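Trerska hand gripper clips - README

Hi! These are the recordings our student robotics club made this spring with the hand-held gripper (we call it Trerska, long story). I'm Arūnas Kalniņš and I look after the files, so complaints come to me.

There are 2,504 clips in two folders, "practice" and "club_day". Start with club_day - practice is nearly all of us learning to hold the thing steady.
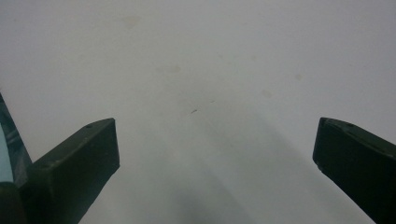
Florkmont, 3 June 2019

I finally got the labels sorted! Every clip now has one of 11 task names, plus "open_empty" for stretches where the fingers are wide apart with nothing between them. Please keep those in if you're training anything. Our first model, Kelemen, never saw any and kept closing on shadows and little marks on pale surfaces.

Known problems: the clock drifts in long clips, and two people spelled "drawer" differently, so search for both.

Free to use for class projects. If you fix a label, send me the clip number and I'll put it in the next upload.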